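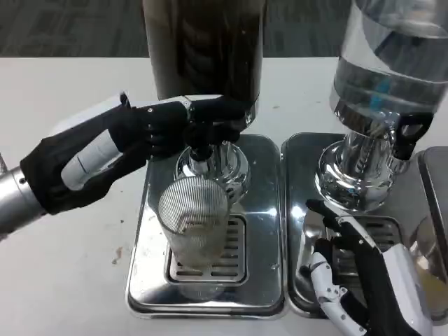
Catering Equipment > Cold Drinks > Dispensers and Taps

Reading time: 2 min | 7 replies | 3 shares

Drip trays under cylinder dispensers: how often do you strip them?

margus_lepik
October 12, 2023
Two cylinder dispensers side by side, dark drink in the left, clear in the right. Chrome pedestals, black lever taps, stainless trays with a lift-out grate. I wipe the trays at close and wash the grates weekly. Miltlow, who supply our syrup, say daily. Is that excessive for a site doing 100 cups?

vaida_b
Daily for the dark side. Sugar dries under the slots and you won't see it from above. The water side can go longer, but the limescale will show on polished steel.

ojars.kivi
Disagree on the water side. Spots on the tray are cosmetic. I descale ours in March and again in autumn, and wipe in between. Nothing has ever grown in it.

vaida_b
Cosmetic still matters if the customer is standing over it with a cup.

Diarmuid C
Separate point. Check the taps before you blame the grates. A worn seat washer on a lever tap lets a drop through every so often, and overnight that's enough to wet the tray. I replaced 39 of them across our sites last year. Put a dry paper towel on the grate at close and look at it in the morning.
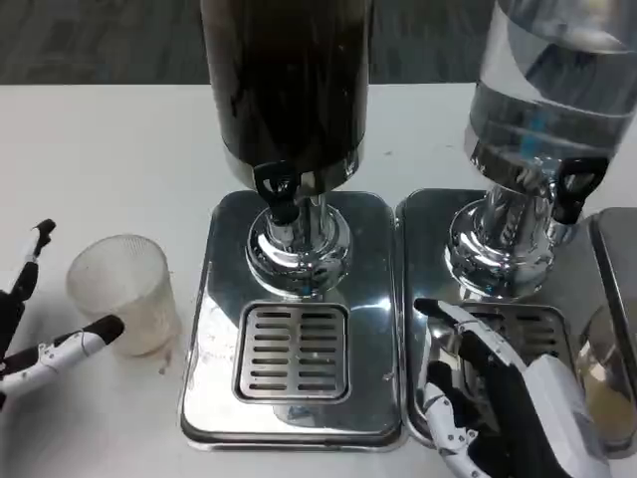

If the towel is marked, drain the cylinder, take the tap off and look at the washer. Hand tight plus a small nip when it goes back. Overtightening distorts the washer and you're back where you started.

margus_lepik
Tried the towel. Left one marked, right one dry. Where do you buy washers?

Diarmuid C
Pullport do a bag of 50. Measure the old one first, as there are two bores.

yigit_s
I'd avoid the Pullport ones for anything acidic. Ours went hard in a few months. Vukden silicone cost more and have lasted.

Diarmuid C
Ours are on cola and squash and they're fine. Possibly a different batch.

ojars.kivi
Also leave a gap between the two trays. Pushed tight together they trap syrup along the rims and you have to lift both units to get at it.

margus_lepik
Ordered the Vukden. Grate on the left is now a daily wash, right stays weekly. Will report back once the new washer has done a month.

Comments: 11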